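Thu 7 November

Hi Abdelghani,

You asked for something short on where the cleaning work stands, so of course I've written you two pages and then cut them down to this. The quick version: the stone arrived, the wiping has started, and we've spent 400 dollars of the surface budget. The rest is safe for now.

The big thing since June is that we've moved off the little tiles. They were fine for getting going, but a person wiping down a kitchen counter doesn't stop every few inches, and neither should our tests. So the order went in to Husitz for one full slab with a marble pattern - creamy white, tan veins wandering all over it, very shiny. I was worried the veins would make it hard to tell a stain from the stone, and yes, on the brown streaks you do have to look twice! I still think it was the right pick. People at Gellby have counters like this at home, and they're the ones who'll be reading our care sheet.
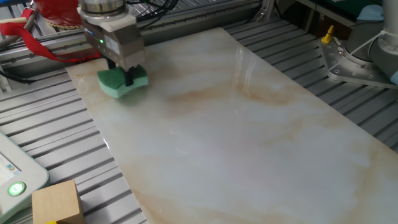 Abdelghani Ragab wrote back on the draft that he'd like to know why we went for a two-layer sponge when a plain cloth is what most care sheets recommend, and whether the scouring side is going anywhere near a polished finish.

Fair question. The soft foam side is the one meant for the stone, and the scouring side stays off it until we have a spare piece we don't mind losing. As for the cloth, we'll get to it. I wanted the sponge first, as that's what's sitting next to most sinks (mine included), and the narrow waist gives you something to hold on to. The cloth round is planned on the same slab with the same soap, so you'll be able to put the two side by side.

On the log itself: we're at 1443 strokes written down, which sounds like a lot until you remember the plan we gave you in the spring. Each entry has the part of the slab, the amount of liquid and a note on what was left behind. The notes are the messy bit. Mine say things like "bit streaky, left end" and I've promised to do better. 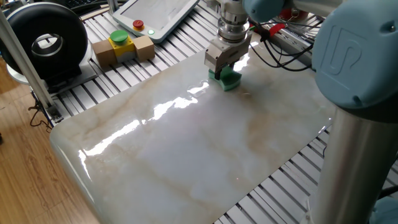
Liquid is where we've learned the most so far. Too little and the sponge drags, too much and you're only pushing a puddle toward the far end and calling it cleaning. Bensaid sent us 25 small bottles of their stone soap and we've been mixing it weaker than the label says, which I'd like to clear with them before it goes in writing.

Glare is the other headache. Those overhead lights put long white streaks right across the polish, and a thin film of soap hides in them very nicely. For now we check every patch from two sides, which is slow. I'd like to try switching off one row of lights, but the room is shared with the Stimthorpe people and I haven't asked yet.

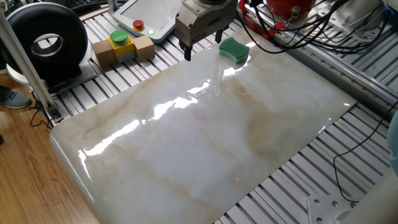 Money next. I'd like to move 300 dollars from travel into supplies, mostly for sponges and for a second slab in a darker color. I know the form for that has to come from your side, so if you send it over I'll fill it in the same day. Nothing else in the budget needs to change.

Still to do before the next report: the cloth round, the darker stone, and a first page of the care sheet in plain words.
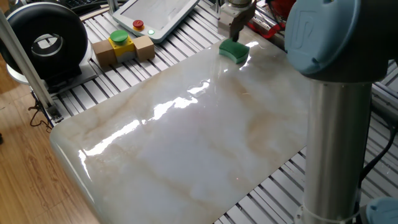 *Sponge on the marble-pattern slab, near the far end.*

Call me if any of this is a problem. I'm in all week except for the morning of the Husitz delivery, and I'll send the cleaned-up log once I've fixed my own handwriting in it.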